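Why Do Tulips Keep Growing After You Cut Them?

By Leilani Hutchins
23 December 2024

47 shares | 2 comments

Have you ever helped put a bunch of tulips in a vase, all neat and tidy, and then come down to breakfast the next morning to find them leaning every which way, as if they had been dancing all night? My grandmother used to say her tulips were looking for their slippers. I believed her for much longer than I should have!

The real story is just as good, I think. Most cut flowers stop getting taller once they leave the garden (roses do, mostly, and so do carnations). A tulip goes right on stretching. Its stem is made of tiny parts called cells, so small that you would need a microscope to see them, and the cells near the top of the stem can still soak up water and get longer, a bit like skinny balloons being filled at the tap. Give a tulip a few days in a vase and it may be a good 2 inches taller than when you brought it home.

Now, about all that leaning. Tulips bend toward light. Inside the stem there is a kind of messenger, called auxin (say it "AWK-sin"), that tells the cells to stretch. When light comes from one side, more of the auxin gathers on the shady side. The shady side grows a little faster, and the whole stem curves over toward the window. If you turn the vase around, the flowers will slowly start to turn back again, and you can do this all week if the grown-ups don't mind.

The petals move too! In a warm room they open wide, and when it cools down at night they close up again. That is because the inside of each petal grows faster when it's warm, and the outside grows faster when it's cool.

If you'd like to see the stretching for yourself, ask for one tulip that is still closed and green at the tips. Stand it in a tall glass of cool water, tape a strip of paper to the wall behind it, and make a pencil mark level with the top of the flower. Make a new mark each morning after breakfast. My neighbor's son Brayden did this on the kitchen wall without the paper, and the marks were still there in June. 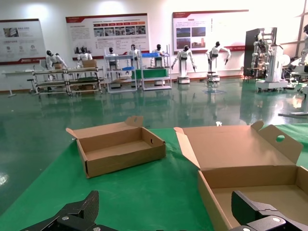 Do daffodils and tulips get along in the same vase?

Not right away. Freshly cut daffodils leak a slimy sap that can make tulips wilt sooner, so stand the daffodils in a vase of their own overnight, then move them in with the tulips and fresh water without cutting the stems again.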